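Home | Projects | Year 11 | Contact

Print this page | E-mail to a friend

Sorting Day at Home: What Our Families Keep

By Normunds Sproģis

I started this project in November, after my grandmother refused (very kindly!) to part with a single jam jar, and I got to wondering how other households in our neighbourhood decide what stays and what goes. In the end 36 families filled in my survey, and I'm grateful to every one of them.
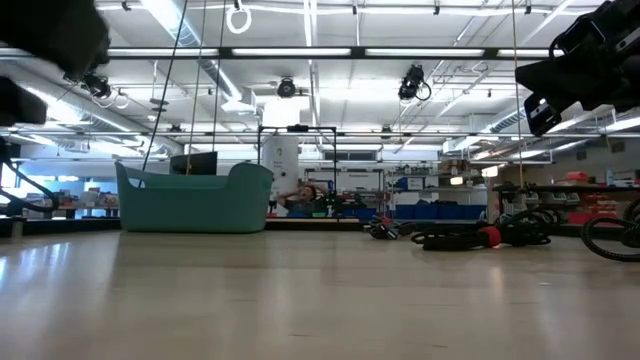
Clothes were the hardest thing to give up - 16 families said so, mostly for sentimental reasons.

2 comments | 282 shares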